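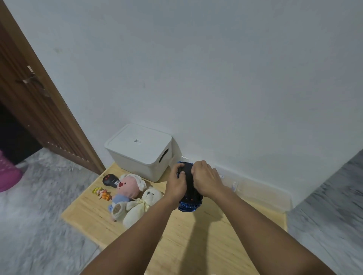 Toys on the table, white box with the lid on behind them. The job is toys into the box.

Forum > Home Automation > Machines and Housework
Thread: Is toy tidying solved or not?

krumina_k
Joined in August
Hello all. English is my third language, so please excuse me if some sentence is stiff.

My brother-in-law told me at dinner that household chores are "finished as a problem" and that in two years I will buy a machine which puts away everything the children leave out. I work in packaging, at a plant where we have two arms from Koppel, and I did not agree with him. But I could not explain well why, so I want to ask here.

Please look at the photo at the top. It is a small job. There is a pink plush doll with a bonnet, a white teddy bear with a ribbon, a black oval thing with red dots, a little colorful figure lying on its side, and the dark toy with the blue rim which is in the hands. Behind is a storage box with a fitted lid. Every one of these asks for a different grip, I think. The box must be opened, the things must go inside, and the lid must close again.

My question is simple. Can any machine that a normal family could pay for do this today, on a normal table, without a person standing next to it?

Kęstutis Krūmiņa

dunmore_pete
No.

Next question.

tallgrass
Pete, come on.

I'd say "partly." Picking soft toys off a flat table is one of the easier things you can ask for. Plush forgives a lot. You can grab the bear by the ear, the belly, or the ribbon and it comes up. The teddy and the doll I would trust to a decent two-finger gripper right now. The dark toy is another matter, it looks smooth and hard, and look how the person is holding it, both hands, fingers curled right over the top.

krumina_k
Thank you, tallgrass. But the person maybe uses two hands only from habit. I also take a cup with two hands sometimes, and it is not heavy. I would not conclude from the photo that two hands are required.

tallgrass
Fair point. I take that back.

Lena_at_the_bench
The toys are a distraction. Look at the box. A lid that fits is the hard part of this job by a long way. You have to hold the box down, find the edge, pull up with enough force to free the lid but not so much that the whole thing jumps, then put the lid somewhere, then do it all backwards and press until it seats. I spent most of last winter on lids at work. Our success rate opening them was 87 percent and closing them I am not going to write down.

dunmore_pete
So what I said.

Lena_at_the_bench
You said it with less content.

ossi77
There's a QR code on the lid. If you label your boxes the machine knows which box it is, what goes in it, and which way the lid is turned. That's a big help and costs nothing. People always compare robots against a messy house with zero preparation. We label things for dishwashers and washing machines all the time, care tags and so on, and I don't hear complaints.

krumina_k
I agree with half of this. At the plant we do exactly so, each carton has a code and the arm never has to think what it is looking at. But at home the code tells you about the box. It does not tell you about the bear. My daughter's toys have no codes and she will not accept codes on them, I am sure.

Also, I must say something about clear plastic. On the right side of the table is a transparent container, and I had trouble to see it myself at first, against the white wall. Our depth cameras at work are very bad with such things. They see the table through it. The arm goes down as if the place is free, and then you have a crash and a form to fill.

Lena_at_the_bench
Yes! Clear on white is miserable. We ended up putting a strip of tape on every clear bin.

marrow_and_vine
I own a Wuveto, so I can speak to the "normal family" part. It cost us a little over 2,000 and it is sold for tidying. What it does well: it drives to the play corner, it picks up soft things from the floor, it drops them in an open basket. What it doesn't do: tables, lids, anything flat, anything shiny. There's a counter in the app and ours says 853 items picked since we got it. I was impressed with that until I watched it pick up the same sock four times in one evening, each one counted.

Would I buy it again? Probably. My knees are bad and the floor is what bothers me.

ossi77
That is a useful machine then! This is my whole argument. It doesn't need to do lids. Use an open basket.

krumina_k
But then we changed the job to suit the machine. I do not say this is wrong. In a factory we do it every day. I only say that my brother-in-law may not call it finished if I must throw away my boxes first.

ossi77
You threw away your washboard for the washing machine, didn't you?

krumina_k
I was not born yet, but I understand your meaning.

dunmore_pete
I'll add some content, Lena, since you asked so nicely. I did service calls for Grillen for nine years, floor scrubbers mostly, then the shelf machines. What killed them in shops was never the task in the demo. It was a door half open, or tile where the last room had carpet. Look at that door on the left, and the dark room behind it. If the thing has to come in through there by itself, that's where my phone would have rung.

tallgrass
Does Rullard still make the little table arm? The one that clamps to the edge? If it lives on the table you skip the door problem.

Lena_at_the_bench
They do, but the reach is short. From the front edge I doubt it gets to a box standing at the back like that. You'd have to clamp it on the side, and then you have a metal arm at child height in a play area, which I would want a serious conversation about first.

marrow_and_vine
Hard no from me on that. My youngest hangs off everything.

krumina_k
I will try to write what I learned, and please correct me. Soft toys from a flat surface: yes, with some dropped. The hard smooth toy: perhaps. The box with lid: only in a laboratory, and also there not always. Clear things nearby: danger. Price for a family: possible only for the floor version with an open basket.

I will read this to my brother-in-law. He will answer that the two years have not passed yet.

ossi77
He's right about that, to be fair to him.

Lena_at_the_bench
I'd change "only in a laboratory" to "only with a box you picked yourself." Some lids are much kinder than others. If anyone has one with a handle on top and a loose fit, send me the maker, I'm still looking.

marrow_and_vine
Mine are all the snap kind, sorry. I'll check the garage.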